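The best bar crawl I ever ran had four stops and covered less than a mile, and I've been refining the recipe ever since. So if you've got a birthday coming up, or friends flying in, or just a free evening in December when the whole neighborhood smells like wood smoke and fried onions, let me walk you through it!

## Pick a street before you pick a bar

Most people start with the one place they love and then try to string others onto it. Start with the street. You want a stretch where the bars are different from each other but close enough that no one needs a coat debate at the door. My usual route runs along Skinner Street: the Stirano for a bitter little aperitif, Dullonance for loud music, then the back room at Skidura, where you can finally hear what everybody's been saying.

Walk it once by yourself, early, with a soda water. Check where the restrooms are. Check whether the kitchen is open, and until when. At Skidura it closes at 9:30 and they mean it.
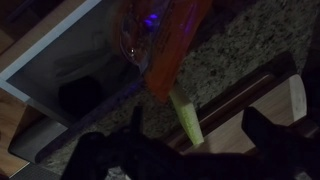 Then get your numbers straight. Eight people is my favorite group, ten is fine, and past a dozen you'll spend the night waiting for somebody's tab. Bars don't mind a crowd nearly as much as they mind a surprise, so call ahead. I once talked Alistair Dow, who tends bar at the Stirano, into holding the whole window bench for us, and all it took was a phone call at four in the afternoon.

## Build the night in order

1. **Start quiet and start with food.** Give yourselves an hour and a half at the first stop. People arrive late, and this is where they catch up.
2. **Go loud second.** Everyone has energy now. Forty-five minutes is plenty.
3. **Sit down third.** Booths, if you can get them. Order water for the whole table and a round of something salty.
4. **Finish near a train or a cab stand.** I love a good dive for this one, the darker the better.

Send the list to everybody that morning with a time next to each stop. Latecomers can skip straight to wherever you are (this has saved more of my evenings than any cocktail).

## Sort out the money

I collect $31 a head up front and put it toward the first round and all the snacks. After that, everyone's on their own. Bring cash for tips, and tip on the first drink, not the last!

## Leave room for a last stop at home

Somebody will want to keep going, and a kitchen is a fantastic last bar. Keep it simple: a bag of ice, two sliced limes, one bottle of something good, and a pot of noodles for whoever missed dinner. Put on a record and turn the big lights off.
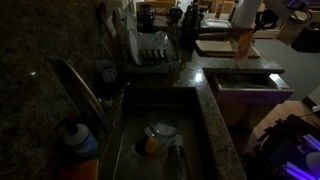

*The kitchen sink, with the lights low.*

Set out a pitcher of water and every glass you own, and let people help themselves. If you want to try a longer route next time, my list of Skinner Street bars is up to 52 now, and I'm always happy to add one more, so send me yours.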